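The replay tool finally works

25 April 2022

So I spent most of March rewriting the thing that plays back our logs, and I'm weirdly happy about it! The old one (I wrote it, so I can complain) loaded a whole run into memory before showing you a single plot. Fine for short runs. Terrible once we started logging joint torques at 500 Hz on both arms.

The new one reads in chunks and lines everything up on one clock. That second part was the real pain. The cameras and the arm controllers each stamp their own messages, and they'd drift apart by as much as 100 ms, so you'd be staring at a torque spike and have no idea which picture it went with. Evanthia Fragkou over in Kunia told me to stop patching timestamps at playback and fix them when they're written, and she was right — annoyingly quickly.

I've been using it on the two-arm cloth stuff, where both grippers hold an end and the planner has to keep the fabric stretched without yanking it.
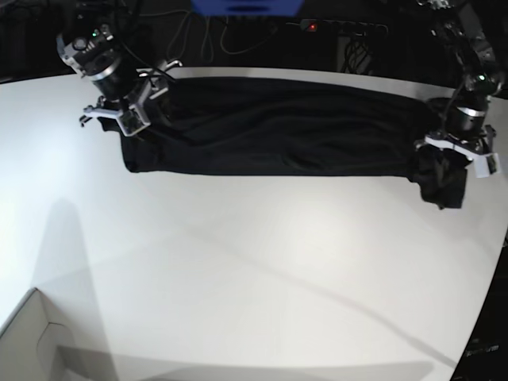 Anyway, the tension limit is still a number I picked by hand, and I'd like to get it from the torque logs instead. There are 1,416 runs sitting on the disk, so I've got no excuse. Next up is a scrub bar that doesn't stutter when I drag it backwards.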